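4.2 Dust in lived-in bedrooms

Bedrooms turned out to be the richest rooms in the whole Itillow survey! Textiles shed fibers all day long, and the settled dust we collected there held far more cotton than the dust from kitchens or halls. We left a collection dish in each room for 300 hours and asked residents to carry on as usual, laundry and all (Figure 2).
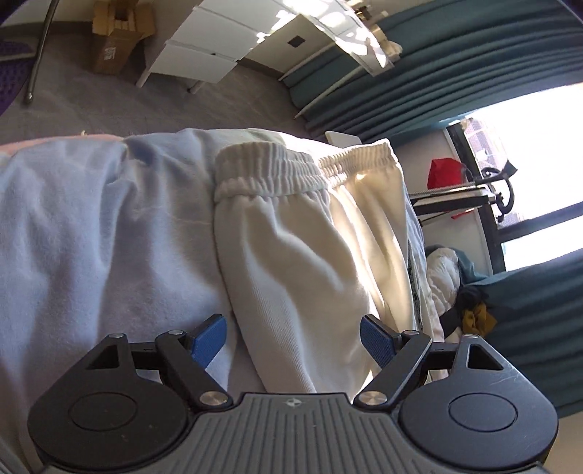

Figure 2. Laundry on a bed in a bedroom with a desk and curtains.

The Totley homes gave the clearest signal – several dishes passed 1,000 fibers, while the Vidton homes rarely reached 100. We were delighted to find that the gap held in October, when windows were mostly shut. Fiber length is treated in Section 4.3.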